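Grudumska Workshop Forum > Builds > Help wanted
Ticket 245: Picker arm stalls over the basket, drops soft things halfway
Opened by: Nghĩa Nông
Status: open, waiting on parts
Opened: October 7, 2023

Hello all, and sorry in advance for the length of this. I have been at it for a good while now and I would like to set it all down in one place before I forget which screws I have turned.

For those who haven't been over to the long bench lately, I'm building a sorter. The arm hangs over a wire basket, picks out one thing, swings it over to one of the boxes with the holes in the lids and lets go. I started in April with nothing but foam blocks and it was a joy to watch. Then I got ambitious and moved to mixed stuff, and my troubles began.

There are two faults, and I can't tell if they are cousins or strangers.

Fault one. On the way down, the arm sometimes stops just short of the pile and sits there humming. No crash, no bump. The log says "Z target not reached" and then the program waits until I press reset. It does this more often late in a session than early.

Fault two. It picks up a cloth perfectly well, starts to lift, and somewhere on the way up the gripper opens by a hair and the cloth slides back down. Hard things are fine. Balls are mostly fine. Bottles are hit and miss, depending on how squashed they are.

What I have tried so far:

Swapped the power supply for the spare Visico one from the cabinet. No change that I could see.

Cleaned and greased the vertical axis. It moves more sweetly by hand, but fault one came back the same evening.

Lowered the speed to 70 percent. This helped with fault one, I think, though it makes a long run very long indeed.

Raised the grip force setting by 6 steps. The cloths held a little better and then I got scared for the fingers and put it back.

Re-ran the height calibration, twice. The second time I did it properly, with the basket in place.

My last logged run ended at line 3,441, and that line is the same Z message as all the others. I have put the whole file in the shared folder under "sorter" if anyone has the patience to read it.

I have kept the load mixed on purpose, with the two plain cloths lying over the toys and cans, as I would like to fix the thing under the conditions that upset it. Going back to foam blocks would only tell me that it still likes foam blocks. 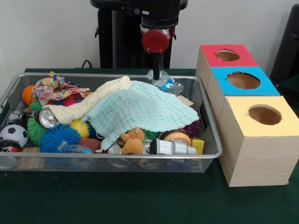

Bảo Cao wrote back that the stall sounded to him like heat in the motor driver, and that before buying anything Nghĩa should run the vertical axis up and down with no load until it failed, then put a fan on the driver board and do it all over again. He also asked whether the gripper cable had any slack left at the lowest point of travel, and whether it had been tied down tighter at some stage.

Thank you, Bảo, that is a much better test than any of mine. I did both parts this afternoon. With no fan, the axis ran happily for a good stretch and then stopped with the same Z message. With the little desk fan pointed at the board it simply kept going, and in the end I was the one who got tired. So fault one is the driver getting hot, or very close to it. I have ordered a heat sink and a proper small fan from Jusent, and until they arrive the desk fan is on duty. Please don't take it away, even if the room is stuffy!

You were right to ask about the cable too. I did add a tie in the summer, up near the top, because I didn't like how it swung about. With the arm all the way down there was hardly any play left in it. I have cut the tie and given it a more generous loop, and I'm a little embarrassed to say that the cloths have dropped much less often since then. Much less is still not never. I had one slide off in the middle of a lift just before I packed up.

So fault two stays open. My next idea is to have the program squeeze once more, very gently, a moment after the lift begins. If anybody has done that on a small gripper and has a number they trust for the extra squeeze, I would be very glad of it – I'd sooner copy yours than find the limit by breaking a finger off mine.

One last thing for whoever uses the bench after me: the speed is still at 70 percent in the saved settings. Leave it there for now, please. I'll put it back up when the heat sink is on, and I'll write here again once I've had a full run with it.

Nghĩa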